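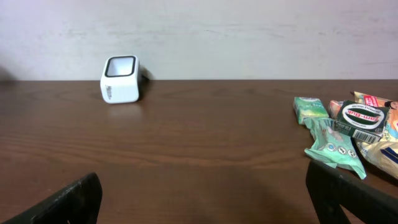
The Clock That Took Over My Kitchen

Projects > Electronics > Displays > Features

I blame my mother's oven. It was an old Camenzind wall unit with a green glowing clock on the front, and when I was little I'd lie on the linoleum with my chin in my hands and watch the minutes change. The digits weren't like anything else in the house. They had this soft blue-green light, a bit like something you'd find on the sea floor, and if you pressed your nose right up to the glass you could see a fine gray mesh hovering in front of them, and wires thinner than hair. I had no idea what I was looking at. I just thought it was the prettiest thing we owned.

Thirty-some years later I have a bench in the corner of my kitchen, a soldering iron my family has learned to walk around, and a collection of vacuum fluorescent displays that I keep telling people is not a collection. VFDs, if you want the short name. They were in everything for a while: microwaves, VCRs, cash registers, car dashboards, the stereo your uncle wouldn't let you touch. Then LCDs got cheap and good, and then OLEDs came along, and the green glow slipped out of most homes without much of a goodbye.

I wanted to build a clock with one. That was the whole plan, a clock, maybe a weekend of work. It took me from September until well past the holidays, and I loved nearly all of it.

Tiny televisions, sort of

If you've only ever played with LEDs, a VFD is a strange animal. It's a vacuum tube. There's a glass envelope with the air pumped out, and inside are a few very fine filaments stretched across the front, a set of metal grids behind them, and behind those the anodes, which are the bits shaped like digits and little symbols and coated with phosphor. You warm up the filaments with a low voltage. They throw off electrons. If the grid and the anode are both positive, the electrons go zipping across and smack into the phosphor, and it glows. If the grid is negative, they stay put and that digit stays dark.

So each digit has a grid, and the matching segments in every digit share a wire, and you flick through the digits so fast that your eye thinks they're all lit at once. Multiplexing, same idea as with most other displays. The difference is that you can't run the thing on five volts. A small tube might be happy at 12 volts on the anodes, a bigger one wants twice that or a good deal more, and the filament wants its own separate little supply, preferably AC.

That "preferably" cost me most of a month.

Meeting Krystyna

I found my display at a surplus sale out in Rilcombe, in a big drafty hall that smells of floor wax and old transformers. If you've never been to one of these things, go! Take cash and wear layers. There were folks selling oscilloscopes off blankets, and one table with nothing on it but knobs, sorted by color, and I stood there for far too long thinking about knobs.

Krystyna Tokarz had the table at the back. She used to repair cash registers and now mostly sells off the parts she saved, and she had a shoebox full of VFD tubes wrapped in newspaper. I asked if they worked. She said some did, and got out a battery holder and two clip leads and showed me how to check a filament right there on the table. You don't want to see it, she told me. If the filament is glowing orange you've gone too high and you're cooking it. You want it barely warm, so faint you'd only catch it in a dark closet.

I bought three tubes. The one I ended up using has nine digits and a row of tiny commas, plus a column down one side with a minus sign and a dot I still haven't found a use for. It came out of some kind of desk calculator. No datasheet anywhere. I looked for that part number for days, and all I ever found was one forum post from someone else asking the same question, with no replies.

Finding the pins without a map

You can work out an unmarked tube with patience and a flashlight, and I'd recommend everybody try it once. The filament pins are nearly always the outermost ones, at either end, so you start there. Check for a low resistance between them. Then you hook up a gentle filament supply (I began at one and a half volts and crept up), put your anode voltage on every other pin through a resistor, and the whole display should light up, every segment at once.

When mine did I yelled. My husband came in thinking I'd burned myself.

After that you take pins away one at a time and write down what goes dark. If a whole digit vanishes, that was a grid. If the same segment vanishes in every digit, that was an anode. I drew it all out on the back of a seed catalog, and that seed catalog is still the only pinout for this tube that exists, as far as I know. I should scan it. It's on the list.

The month I lost to a slope

Okay, so here's the AC business. The filament in a VFD is also the cathode, meaning it's the thing all the electrons are measured against. If you run it on plain DC, one end of it sits a volt or two higher than the other. On a short tube you'd never spot it. On a long one, the digits at one end come out brighter than the digits at the other, and once you've noticed you can't stop noticing.

I noticed. My first digit was a gorgeous bright teal and my ninth was like something seen through a shower door.

I tried raising the anode voltage. Everything got brighter, including the difference. I tried fiddling with the timing so the dim digits stayed on longer, and that did sort of work, but it made the code ugly and it changed whenever I touched the brightness setting. Then I finally did what I'd been avoiding, and built a small filament driver that swaps the polarity back and forth a few thousand times a second. I set it going at 3000 hertz, and the slope vanished. Even brightness from end to end. You could hear it, though! A thin little whine, right at the edge of my hearing, that the dog could not stand. I moved the frequency up well out of human range, which fixed it for me and did nothing at all for the dog. I kept going up until he stopped leaving the room.

There are chips that'll do all this for you, by the way. I know that now. I'd like to say I'd have done it by hand anyway.

Ghosts

The other thing that'll get you is ghosting. You light up digit three, then move on to digit four, and for a moment there's a faint smear of digit three's number hanging on where it shouldn't be. It makes an 8 out of practically everything.

Part of it is timing. You need a short blank between digits, with everything off, so that the grid has time to let go. I settled on 7 microseconds after a lot of squinting, then doubled it on a whim and couldn't see any harm, and went back again out of stubbornness. The other part is bias. When a grid is supposed to be off, zero volts isn't always off enough, and some electrons sneak by. The cure is to lift the filament up a few volts above ground so that an "off" grid is properly negative compared to it. A single zener diode did it for me. It cost less than the stamp on the envelope it came in.

I wrote up a long, grumpy note about this on the Dendura board, where a lot of the display people hang out, and Nikola Urbańczyk wrote back within the hour with a hand-drawn circuit and the words "everyone does this once." She builds enormous things. She has one wall-sized sign made of tubes from a bus station, and her advice on power supplies was much more sensible than my own instincts. It was Nikola who talked me out of making a boost converter from loose parts and into buying a ready-made module for the high side. I still felt a little cheated. It worked the first time, so I got over it.

Does it wear out?

People ask me this a lot. Yes, but slowly. The phosphor dims with use, and it dims fastest where it's used the most, so an old clock will have a tired-looking colon and a crisp unused tens digit. You can see it on microwaves that have spent ten years showing 12:00 because the owner never set them. Light up something different on one of those and there's the ghost of noon, burned right in.

I have mine dim itself in the evening and go dark overnight. There's a light sensor tucked behind a scrap of smoked acrylic and it mostly does its job, though it gets confused by the fridge door.

The filter, while we're on the subject, matters more than you'd think. A bare VFD looks washed out in daylight. The phosphor is whitish when it's off and the whole inside of the tube reflects everything in the room. Put a piece of blue or green or gray plastic in front of it and suddenly the background goes properly dark and the digits float. I tried a bunch. Green was the most faithful to my mother's oven, blue looked fancy and a bit cold, and gray kept the true color of the glow. I went with gray and I second-guess it every few weeks.

What it costs, more or less

The tube was a few bucks. The driver chips were a few more, and the microcontroller was one I already had in a drawer from a doorbell idea that never went anywhere. The case was by far the most expensive part, as I had it cut by a small shop over in Drumatholm and I changed my mind about the height after they'd started. They were very nice about it. I think the whole thing used around 500 lines of code, a third of which is daylight saving time.

Could I have bought a clock? Sure. You can get kits too, good ones, and if you're new to this I'd start with a kit, because high voltage and no datasheet is a lot for a first go. Even the modest voltages in here can give you a nip, and the supply capacitors hold a charge after you've unplugged everything. Bleed them off with a resistor. Don't be me on the evening of the second prototype.

It sits on the shelf next to the tea now. Mom came to stay in the winter and stood in front of it with her mug for a good while, and then asked whether I could make it beep when the cookies are done. So that's the next version. I have two tubes left from the shoebox, and one of them has a little picture of a bell on it.

Filed under: Displays, Vacuum Tubes, Clocks & Timers, Maker Stories

Comments

gridleak_gus
Please scan the seed catalog!! I'm pretty sure I have the same calculator tube, commas and all, and I've been putting off the pin hunt for two years.

Marnie P.
My dad's car had one of these in the dash and I used to fall asleep on long drives looking at it. Had no clue there was a hot wire in there. What value zener did you use? You say a few volts but I'm a beginner and would like a number to start with.

solderblob
Marnie, check your tube's cutoff voltage if it has a datasheet. If not, start small and go up until the ghosts disappear. Too much and the display gets dim.

TeaAndTubes
Green filter. Always green. I will not be taking questions.

R. Haskin
The dog part got me. We had the same problem with a cheap phone charger, poor thing would sit out in the hallway until we unplugged it. Nice article, more like this please.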